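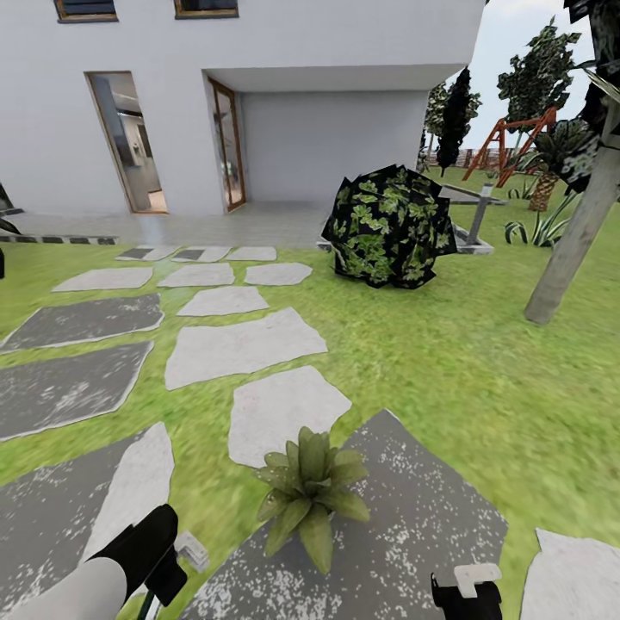 # Regenwasser im Hausgarten: Projektbericht

Modul Siedlungswasser, August 2021
Gruppe: Hakim Harahap, Aisyah Sopacua, Ward Dierckx

## Fragestellung

Wir haben untersucht, wie viel Trinkwasser ein Einfamilienhaus spart, wenn der Garten mit Wasser vom Dach gegossen wird. Der Haushalt liegt in der Siedlung Flindum und hat fünf Bewohner.

## Vorgehen

Die Zählerstände der Gartenleitung wurden 12 Wochen lang jeden Morgen abgelesen. Den Niederschlag haben wir mit einem einfachen Messzylinder erfasst. Ward hat die Werte in eine Tabelle übertragen, Aisyah die Fehlstellen geprüft. An zwei Tagen fehlt die Ablesung, dort wurde linear interpoliert.

## Ergebnisse

Aus dem Speicher wurden insgesamt 3.555 Liter entnommen. Dazu kamen 349 Liter Trinkwasser, fast alle in der trockenen Phase zu Beginn der Messung. Der Rasen brauchte deutlich mehr Wasser als die Beete. Gegossen wurde meist abends.

## Fehlerquellen

Der Messzylinder stand anfangs zu nah an einer Hecke und wurde später versetzt. Die ersten Regenwerte sind deshalb vermutlich zu niedrig. Verdunstung aus dem Speicher haben wir nicht berücksichtigt.

## Weiteres

Bayu Nair übernimmt die Auswertung der Wintermonate ab Dezember. Die Rohdaten liegen im Gruppenordner unter „Skeltow“.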